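Renters in Riltdale Turn to the Housing Office for Help With Kitchens

2020-07-16

When the Riltdale Housing Office opened its small-kitchen advice desk, the staff expected questions about leases. Most callers wanted to know how to cook in a room with very little space and, in many cases, no stove.

Védís Vestergaard has managed the desk since it opened. The office looks after 380 rental units in the Rarkeck district, many of them single rooms in older buildings that were divided long before current rules on kitchens were written.

"People call us after they have signed," Ms. Vestergaard said. "They have measured for the bed and the sofa. They have not measured the counter, and they have not looked at where the outlets are."

She advises new tenants to begin with the electrical supply. In the older Rarkeck buildings, the kitchen outlets often share one circuit with the rest of the unit. A tenant who runs a kettle, a space heater and a microwave oven at the same time may trip the breaker, and the panel is sometimes in a locked hallway closet.

"We ask every landlord on our list to show the tenant the panel on the first day," she said. "It takes two minutes. I would put it ahead of the tour of the laundry room."

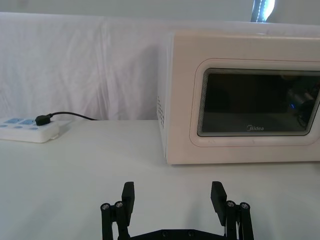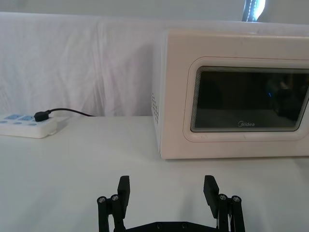

Microwave oven on a white tabletop, both pictures.

Farah Oei

Ms. Vestergaard was firm on the matter of clearance. Appliance manuals state how much open space is required at the sides, back and top, and the figures differ from one model to another. Tenants who have lost the manual can usually find it on the maker's website by entering the model number.

"The shelf that fits exactly is the wrong shelf," she said. "We see it every month. Somebody buys a cabinet to the inch, and then there is no room for air."

The desk also answers questions about money. Riltdale tenants may apply once for a kitchen grant of up to $1,000, which covers counters, shelving and approved small appliances. Applications are reviewed within 13 working days. Receipts are required, and items bought before approval are not covered. Ms. Vestergaard said the last point causes more disappointment than any other part of her work.

Asked what she would change, she named the storage rules. Leases in the Deng Street buildings still forbid tenants from fixing anything to a kitchen wall, including a single hook. The office has asked the owners to allow shelves that are put up and later removed at the tenant's cost. Talks will continue through July.

"I lived in one of those rooms for three years," she said. "I kept my pans in the bathtub and moved them out every morning. I would like the next person to have a shelf."

The advice desk is on the ground floor of the Drurkance Building and takes calls during regular office hours. Tenants should have a copy of their lease at hand when they call.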